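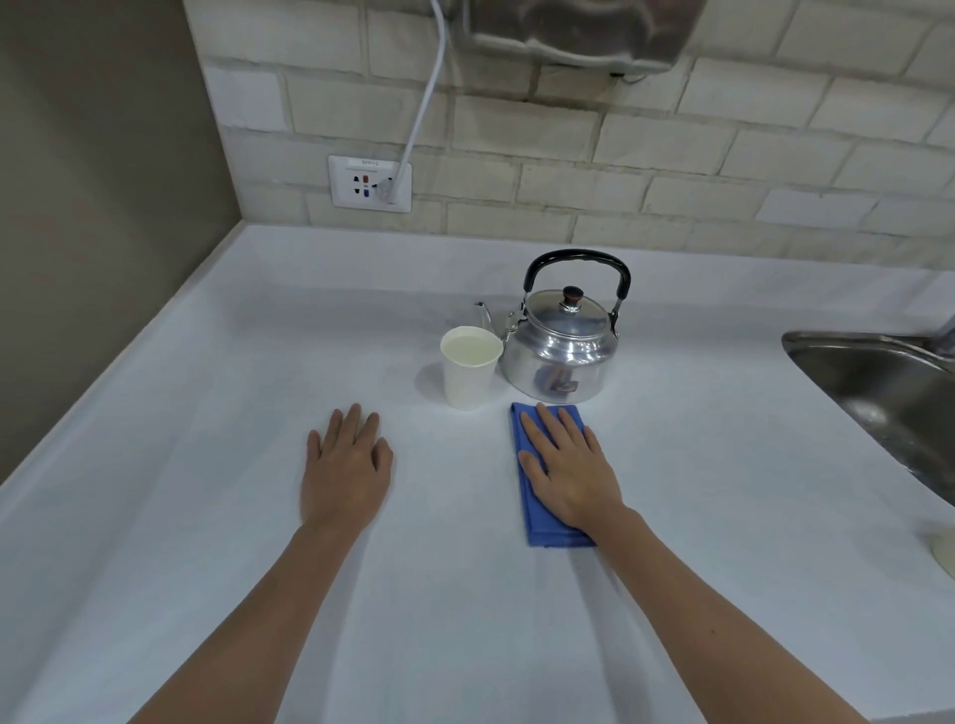 Halau Reform Tracker, reviewed by Bohdana Stelmakh

The Halau tracker promises to tell you, at a glance, whether a government coming out of one-party or military rule is keeping its word. It follows 59 countries on 144 indicators and boils each one down to a score that updates every quarter. I paid for a year of it and I am not convinced.

Start with the scores. A country that passes a law on judicial appointments gets its points the day the law is published. Whether a single judge has been appointed under it is a separate indicator, and that one carries less weight. I went through the entries for a transition I have covered for years and found a press law marked "in force" that still had no implementing rules. Ministers love this sort of thing, of course.

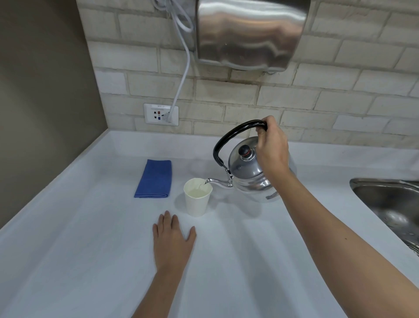 The sourcing notes are better, when you can find them. Each indicator is supposed to link to a document, but the links sit three menus deep and many lead to a ministry home page. I wrote to support and got a polite answer from Tymofii Dovhaniuk, who said the archive would be rebuilt in December. Maybe so -- I have heard that about archives before.

Comparison charts are the main selling point and the part I trust least. Putting a federal state with armed groups on its border next to a small island republic produces a very clean line graph and very little else. Sarkon, the older rival, makes you read a country essay first. It is slow and ugly, and I still open it more often. 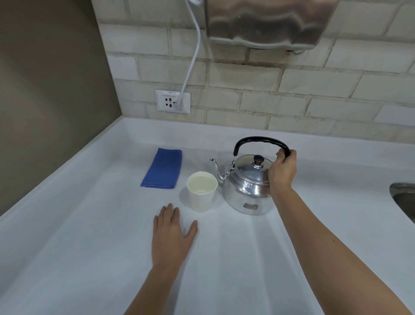
Price is the other problem. A single seat costs $126 a month, with up to 3 exports a day, and the election calendar is sold separately. Students get no discount.

If your office needs a number for a slide, Halau will give you one. For anything you plan to sign your name to, try a month before committing and check the press law entries first.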